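Subject: Re: [wernitero-mending] Dark shirts going gray in the wash

Vivek Tomar wrote:
> Hello all, I have a pile of black and navy T-shirts that come out
> of the machine a little grayer every time. I've been using warm
> water and the normal cycle. Is there any hope for them, or should
> I just dye the whole lot and be done with it?

Hello Vivek, and welcome to the list! It's so nice to see a new name in here, and you've picked a subject I could go on about all evening (my husband would tell you I have).

Before you buy any dye, wash one shirt twice with no detergent at all and see what it looks like dry. A lot of what people call fading is soap that never rinsed out, and our water here is hard enough to make that worse. If the gray lifts, you've saved yourself a messy Saturday's worth of buckets. After that I'd go down to cold water, turn everything inside out, and use less soap than the cap tells you to.

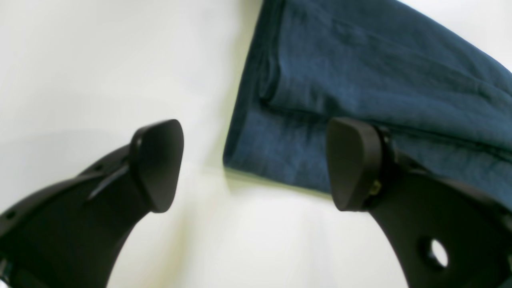
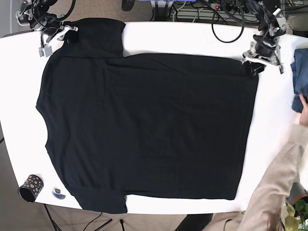
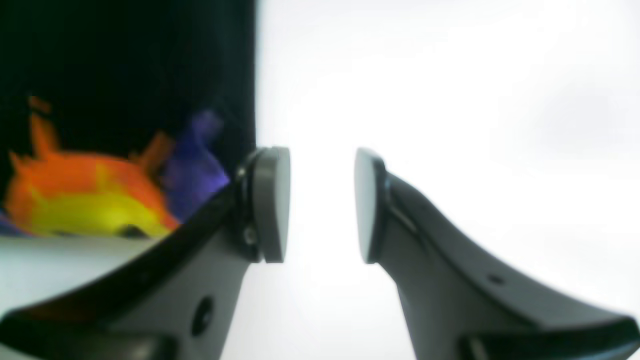

Middle picture: black T-shirt laid out flat, neckline to the left.

If you do end up dyeing, check the label first. Cotton takes the color beautifully, but the stitching is very often polyester and will stay whatever shade it is now. I did 10 shirts in January with the Palura black and was thrilled with every one except the two that were half polyester, which came out a sort of tired plum. I still wear them to garden in.

Oh, and keep them out of the dryer if you possibly can! Mine hang in the back hall, away from the window, and they're usually dry by breakfast.

Do write back and let us know how the plain water wash goes. I also have a bit of Palura left over in the cupboard, and you're very welcome to it if you don't mind coming by.

Warmly,
your neighbor in soapsuds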